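Thanks for all the questions since we put the new shower pages up! We've gathered the ones we get asked most and answered them as fully as we can. If yours isn't among them, use the contact form and we'll add it.

## Choosing a shower

**What's the difference between the Fesoletti and the Astik?**

The Fesoletti is our thermostatic bar shower. You set the temperature on one side and the flow on the other, and it holds steady when someone runs a tap downstairs. The Astik is electric, so it heats its own water from the cold supply and will carry on happily when the hot tank has run out. We love them both, but they suit very different houses.

**I've got a gravity-fed system with a tank in the loft. Will the Fesoletti work?**

Very possibly! It needs a fair drop between the bottom of the tank and the shower head, and we ask for at least 2 metres. Less than that and the spray gets a bit sad, so look at a pump or go for the Astik.

**Can I have a rain head and a hand shower together?**

Yes, and please do, it's a lovely thing to have. Every Fesoletti bar has an outlet at the top for the riser and one underneath for the hose. A diverter knob switches between them. On a good combi boiler you can run both at once, though the flow from each will be gentler.

**Which finishes are there?**

Chrome, brushed nickel and matt black. Matt black is the one everybody falls for in the showroom (us included), but if you live in a hard water area do be ready to wipe it down more often.

## Fitting

**Can I fit it myself?**

The bar shower, quite often. If your old pipes come out of the wall at the standard spacing, it's a swap with two spanners and a bit of patience. Turn the water off first, flush the pipes through before the valve goes on, and use the filter washers in the bag. The Astik must be wired in by a qualified electrician.

**My pipes aren't level. Is that a problem?**

Not usually. The cranked connectors in the box let you take up small differences in height and spacing. Get both ends level before you push the wall plates on, or you'll be taking them off again!

## Looking after it

**How do I get rid of limescale on the head?**

Rub the soft nozzles with your thumb while the water is running and most of it simply falls away. For a proper clean, unscrew the head and leave it in equal parts white vinegar and warm water for 30 minutes, then rinse well. Don't do this with the matt black heads, where a damp cloth and mild soap is plenty.

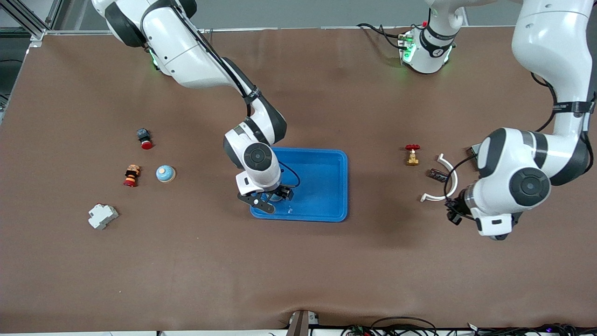 Hoses want a look too. Run your hand along the length once in a while and change yours if the outer layer has started to split near the nut.

**The water has gone lukewarm. What now?**

Check the filters behind the valve inlets first, as grit there is the usual cause. If they're clear, the cartridge probably needs changing. Ask for part 522, which fits every Fesoletti bar we've sold.

**How long is the guarantee?**

3 years on valves and the Astik unit, 2 on heads and hoses. Keep your receipt.

Page updated 22 July 2019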